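去Tarnthorpe之前我做了一堆功课，打印了好几页问题，结果一坐下来Nafula Kirui就把我的纸推到一边，说先喝茶，喝完再讲那天下午的事。好吧，喝茶！

那天下午的事，圈子里传过好几个版本。有说机械臂把料箱砸穿的，有说差点伤到人的。我问她哪个是真的，她笑了半天。

“都没那么精彩。手指夹着木块往下压，一直压，该停的时候没停。就这样。”

她说的“该停”，是指力超限以后的保护停机。他们测试抓取用的程序叫Flevlow，底层的限力参数本来设得挺保守，九月换了一次夹爪以后，有人重新标定过零点，文件存了，却没有加载进去。于是控制器一直拿旧夹爪的重量在算，新夹爪轻了一截，多出来的那部分下压力它根本没当回事。（我听到这里插嘴说，那不就跟没去皮的秤一样嘛，她说差不多，但是秤不会往下戳。）

最要命的是，这个毛病平时看不出来。前面连着跑了489次抓取，一次报警都没有，大家还挺高兴，觉得新夹爪真稳。第490次，一块木块斜靠在箱壁上，手指从上面下去，正好顶住木块的一头，滑不开，也夹不住。

“我听见一声闷响，然后是电机那种很不情愿的声音，”她说，“我离急停按钮三步远，那三步我记得特别清楚。”

她拍下去的时候，手臂已经顶了17秒。夹爪的一根手指弯了，腕部的法兰松了两颗螺丝，人没事。她说到“人没事”的时候语速明显慢下来，因为就在出事前不久，她的同事刚把手伸进箱子里摆过木块。隔着围栏？没有围栏。当时大家都觉得，限力开着呢，怕什么。

现在的规矩改了：手要进箱子，先断使能，钥匙拔下来揣自己兜里。摆木块也一样，掉了一块去捡也一样。 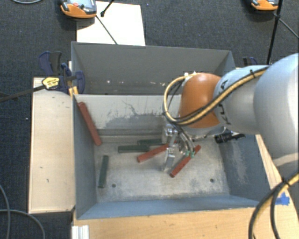

Siyabonga Du Plessis却觉得光拔钥匙还不够。他后来在电话里跟我说，钥匙管的是人，管不了那份没加载的标定文件，下次换夹爪照样可能出同样的岔子，他要的是开机时机器自己称一遍夹爪，数对不上就不许动。说得挺急，我差点没记下来。

我把这话转给Nafula，她一点都没生气，还说他催得对。开机自检他们已经写了，就是慢，每次要多等57秒，赶进度的时候人人都想跳过去。“所以我把跳过的那个按钮删了，”她说，“骂我的人不少，随便骂。”

我又问她，有没有想过换一套现成的方案，比如Inomton的力控模块。她说想过，也借来试过，单独用挺好的，可是和他们手上这套控制器之间有延迟，碰到硬东西反应还是慢半拍，最后还回去了。这段她讲得特别细，什么滤波、采样周期，我记了满满一页，回来一看有一半字认不出来，就不在这里丢人了。

临走我问能不能看看那根弯掉的手指，她从抽屉里翻出来给我，装在一个小塑料袋里，袋子上用记号笔写着“别扔”。我拿在手里掂了掂，比想象的轻多了！她说还有人建议镀个金挂墙上，她没同意，开会的时候要拿出来传着看的。

事故报告她答应整理完发我一份，目前还差日志那一部分。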